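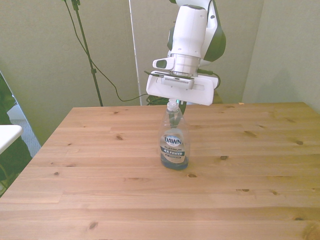
Finding and Patching a Slow Leak in a Sleeping Pad

By Esben Ketilsson

7 min read

Last updated: January

A slow leak is harder to deal with than a big one. A big hole hisses and you can put your finger on it. With a slow leak the pad feels fine when you go to bed and you wake up at 4 a.m. with your hip on the ground. Most of these leaks are pinholes, and most of them can be fixed at home in an afternoon with a patch that costs very little.

The method below works for air pads and self-inflating pads with a smooth shell. It also works for pool floats and packrafts, though you will want a different glue for those.

What you need

Dish soap
Water
A spray bottle or a sponge
A grease pencil or ballpoint pen
Rubbing alcohol and a clean rag
A patch kit that suits your pad's fabric
Something flat and heavy, such as a large book

Check that it really is a leak

Air shrinks as it cools. If you blow up a pad in a warm living room and sleep on it in a cold tent, it will go soft without losing any air. Inflate the pad indoors until it is firm, close the valve, and leave it overnight in a room that stays at the same temperature. Put a few books on it. If it is still firm in the morning you don't need to read any further.

Pads inflated by mouth also carry warm breath into the chamber, so top them up once after 15 minutes before you start the overnight test.

Mix the soap solution 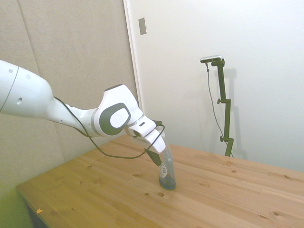

You want enough soap that a small stream of air makes a cluster of bubbles, and little enough that the whole pad doesn't turn white with foam. I use two teaspoons of dish soap in 900 ml of tap water. Pour the water in first and add the soap after, then tip the bottle over a few times without shaking it. A clear plastic bottle like this one is the kind I prefer, as you can see how much you have left and whether the mix has gone frothy. If there is a lot of froth, stand it on the table and leave it alone until the top settles.

A sponge works too. Squeeze it out over the pad slowly and wipe in one direction. Bubbles left behind by the sponge will sit still, and bubbles from a leak will keep growing.

Start with the valve

Valves cause a good share of slow leaks and they are the easiest part to check. Close the valve, wet it, and watch the edge where it joins the fabric as well as the cap itself. If bubbles come from under the cap, open it and look for sand, hair or grit on the seal. Rinse it, let it dry and test again. On my old Drarklow pad there was one grain of sand under the flap, and I had already bought a patch kit.

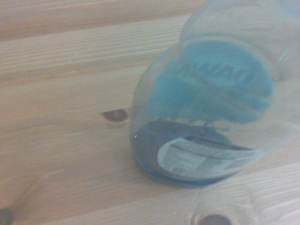
If the valve is sound, move on to the seams. Inflate the pad as firm as you can get it by mouth. Don't use a compressor, as too much pressure can separate the baffles inside, and that can't be repaired at home.

Work in sections. I divide the pad into strips about as wide as my hand and do the bottom first, since that is the side that meets thorns. Wet a strip, wait half a minute, and look across it at a low angle with a lamp on the far side. Very small holes make a patch of fine white foam that is easy to miss from straight above. Folding the pad gently toward you raises the pressure and makes them show sooner.

When you find one, wipe it dry and draw a circle around it, an inch or so across. Put the ink around the hole and keep it off the hole itself. Then keep going to the end of the pad. Two pinholes from the same thorn are common.

Clean and dry

Rinse off all the soap. Soap left on the fabric is the usual reason a patch peels off later. Let the pad dry completely – overnight if you can – then let out the air and lay the marked spot on a hard, flat surface. Wipe it with rubbing alcohol and give that a few minutes to dry too.
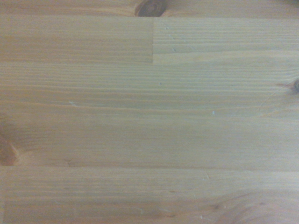

Cut the patch so that it covers the hole with at least half an inch to spare on every side, and round the corners. Square corners lift. For a peel-and-stick patch, press from the middle outward with your thumb. For glue, spread a thin coat over the circle, wait as long as the tube says, then press the patch down.

Put the book on top and leave it. Peel-and-stick patches can be used after an hour or so. Glue needs a full day in most cases, longer in a cold garage.

Test again

Inflate the pad, wet the patch and the area next to it, and look for bubbles as before. Then repeat the overnight test. If it passes, dry the pad and store it unrolled with the valve open.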